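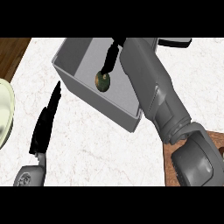
Jeudi 13 juin, dernière séance du club de robotique avant l'été. On a travaillé en simulation, comme depuis la rentrée, avec les deux bras sur le plan de travail de cuisine. Le club n'a pas de vrai bras à deux pinces et n'en aura pas de sitôt, vu les prix.

L'exercice du moment, c'est le petit disque au fond de la boîte grise. Un objet plat posé sur un fond plat, c'est pénible à saisir : il faut descendre sans toucher les parois, et le doigt appuie facilement sur le disque au lieu de passer à côté. Chaimae pilote le bras droit, Yasir garde le gauche en attente devant la boîte. Ils échangent toutes les 6 tentatives.

Nous avons maintenant 144 essais enregistrés. Je ne sais pas encore combien sont utilisables, Zeeshan doit les trier en août. Il en a déjà écarté 4 où la simulation avait planté en plein mouvement.

Côté réglages, j'ai baissé la vitesse de descente du poignet. C'est plus lent mais on corrige mieux l'angle avant le contact. Yasir voudrait plutôt pousser le disque contre une paroi et le redresser - je n'y crois pas trop, le frottement est mal réglé dans notre version. Il fera le test de son côté.

Ffion a proposé d'appeler le projet Prikari et tout le monde a dit oui, donc le dossier partagé a changé de nom. Les anciens liens ne marchent plus. Demandez-moi le nouveau si vous ne l'avez pas reçu.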